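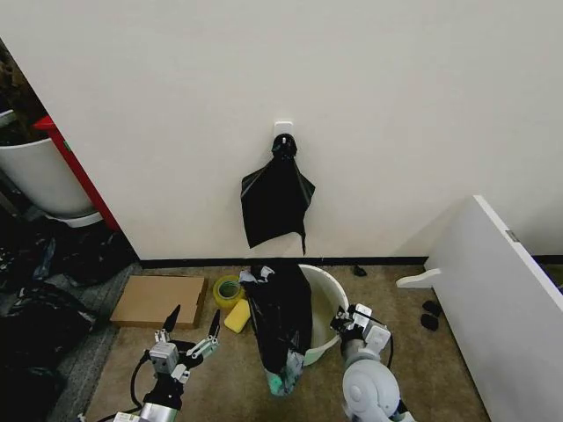 Two trips to the dumpster and the hallway already looked bigger, according to Rajitha Sheikh, who was less sure about the hook. "It holds one bag. Ask it to hold one bag of anything and I think we'd have a conversation."

The hook in question, a small white square with adhesive on the back, went up in January as part of the cleanup at Vetinby, the Musturley apartment building where 30 households have been told to clear the shared areas before new carpet goes down. Garbage bags hang on the walls for the loose stuff. Tape, sponges, buckets and cardboard boxes have settled on the floor, where things at Vetinby have always settled.

Talance, which manages the building, has set aside $900 for hauling. Tenants had asked for a little more, and a few had asked whether the money could be spent on a closet.

Sorting rules are taped up by the mailboxes. Black bags are for trash. Boxes are for anything worth keeping, to be closed and labeled with an apartment number. Buckets go back to the second floor, which claims all of them. Houseplants may stay if somebody admits to owning them.

Progress has been uneven. The Vergara Street entrance was done by noon on the first morning, while the rear hall has so far mostly traded old clutter for fresh bags. Pickup is at 2 p.m. on the last day of the month, and anything without a number on it goes on the truck, hooks included.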